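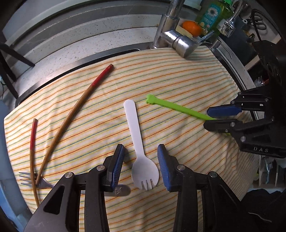

Rereading my own flight log tonight, and wow, 19-year-old me had terrible handwriting. First solo cross-country was Estby to Britska in a rented trainer, cruising at 3,000 feet, and all I wrote in the remarks was "bumpy." That's it! I remember the food way better. Lunch on that trip was cold chili eaten with a white plastic spork like this one, sitting on the wing root (sorry, flight school).

Anyway, I finally added it all up. 1,124 hours. I'd have guessed more, but I took 12 years off when the kids were small and money was tight.

What got me started was a paperback about night mail pilots I found at my aunt's place. Read it in two days. Half of it was probably made up and I still don't care.

Just finished Yin's memoir about flying freight and it gave me that same itch. The chapter on icing over the Grenetti pass had me gripping the armrest of my own couch.

So I'm booked for a checkout in January, 5 lessons to start. Crosswind landings first. Mine were bad even when I was current

Anybody else come back after a long break? How rusty were you on the radio?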